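Batilton Residents' Forum > Housing > Dalgleish House – hot water off again

marrowfat
Posted 7:40 am

Block B has had no hot water since the weekend before last, which makes it 11 days. I rang Clurier on the first morning and was given a job number, then rang again and was told the job number had been closed. A new one was opened. Same fault, same boiler, nobody has been up to the fourth floor that I know of.

Is it the whole block or only our side? The woman on the phone said they had one report, and I can't believe that.

stairwell_c
Posted 8:05 am

Block C here. Ours went in February and came back after 4 days, so it isn't the same fault as yours. We share the pump but the boilers are separate. Ours has been fine since, apart from the pressure.

Did they offer you heaters or anything?

marrowfat
Posted 8:22 am

No heaters. The letter says we can use the showers at the leisure centre if we take proof of address. It's 20 minutes each way and the bus doesn't run early enough for anyone on a morning shift. I've been boiling pans for the washing up and doing the clothes by hand in the bath, cold.
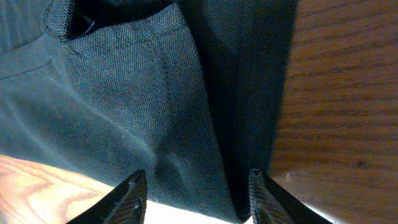 The letter also says the part is on order from Zoltix and gives no date. I asked what the part was and they said they'd have to find out. So I don't know if anyone has looked at the boiler or if they're guessing.

pelham70
Posted 9:16 am

I'll say something unpopular. Clurier took the contract over with the building in a bad state. The pipework on that side is as old as the block. I did heating work for a long time and you can't just fit any part to a commercial boiler, it has to be the right one and sometimes you wait. Ringing every day only ties up the line.

okra_and_rice
Posted 9:31 am

They took the contract and they took the service charge that goes with it. Mine went up by 40 pounds a month. If the pipework was bad they knew that when they signed.

And people should ring every day. If they say they've got one report then they need more.

pelham70
Posted 9:48 am

I didn't say the charge was fair. I said the wait for a part might be real. Those are separate arguments.

okra_and_rice
Posted 9:55 am

Fine, but my mum is in Block B and she can't carry pans of hot water across a kitchen. Somebody should have gone round the doors in the first couple of days to find out who was on their own. That doesn't need a part.

pelham70
Posted 10:02 am

Agreed on that.

stairwell_c
Posted 10:40 am

When ours was off, what worked was everybody sending the same thing in writing on the same day. Flat number, date it went off, who lives there (children, anyone ill), and the job number. Phone calls don't seem to get logged properly. Send it to the housing officer's address at the council as well as to Clurier, and keep a copy.

If anyone can't do email I can come over after 6 pm and type it up for them. I've cleared my table and I've got a printer.

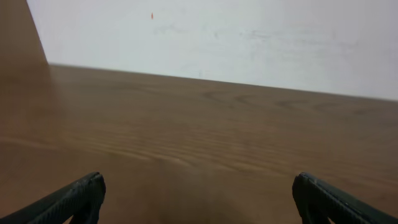 A cleared wooden table

marrowfat
Posted 11:12 am

Thanks, I'll bring the letter and both job numbers. My neighbour across the landing wants to come too, she has a baby and hasn't reported it at all because she thought one call covered the floor. I suspect a lot of people think that.

lowerdeck
Posted 12:30 pm

Block B, first floor. Mine is lukewarm in the mornings and then goes cold. Does that count as off? I told Clurier and they put me down as "service restored".

pelham70
Posted 12:44 pm

Yes, report it. Run the kitchen tap for a few minutes and write down the time and the temperature if you have a thermometer. If the first floor gets some heat and the fourth gets none, that could be the pump and not the boiler, and then the part they've ordered might be the wrong one.

marrowfat
Posted 12:51 pm

That's the first useful thing anyone has told me about it. I'll put it in the email. Lowerdeck, can you come tonight as well?

lowerdeck
Posted 1:08 pm

I finish at 7 pm, so after that. Which buzzer is it?

stairwell_c
Posted 1:15 pm

The buzzer for C is broken. Message me when you're at the door and I'll come down.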